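Hallham shared workshop, members' evening, 11/16/20
Talk notes - Narayanan Shenoy
Gripper build, part 2: handling soft packets

Start with thanks to Maeve for the slot. Ten minutes, questions after.

Quick recap for anyone who missed part 1. The project is called Wulline. Two grippers, both held in the hand, each with its own camera. We move them ourselves and record what the fingers do. Later the recordings go to the arm Fergal is building on the back bench. The arm is not ready and I won't show it tonight.

Explain why I moved on from blocks. A block keeps its shape. A snack packet folds, slides and catches on the pads. Éabha suggested packets after I had spent 2 weeks on blocks and learned very little from the second one.

The job is simple to say: pick up a packet, carry it to the tray, let go. Go slowly on this slide.
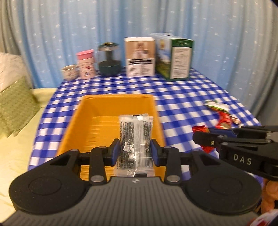
Clear packet held between the blue pads, over the tray. Second gripper at right.

Point out the linkage. Two arms, riveted at the pivots. If a pivot has play in it, the fingertips wander, and with a thin packet that matters more than grip force. Check the pivots before every session.

Pads next. Squeeze too hard and the packet bunches up. Too light and it turns in the fingers. I close until the plastic just starts to crease, then stop. Noreen closes faster than I do, so label the recordings by who held the gripper.

Two-handed work: one person can run both, but agree on which side goes first. We lost 5 recordings to the grippers bumping over the tray.

Costs - skip if short of time. Sheet is on the noticeboard.

Still to do: a better way to mark the moment of release, and a try with heavier bags. Fergal wants a deeper tray. I don't, but we can argue about it in the questions.

Pass the spare pads around. Get them back.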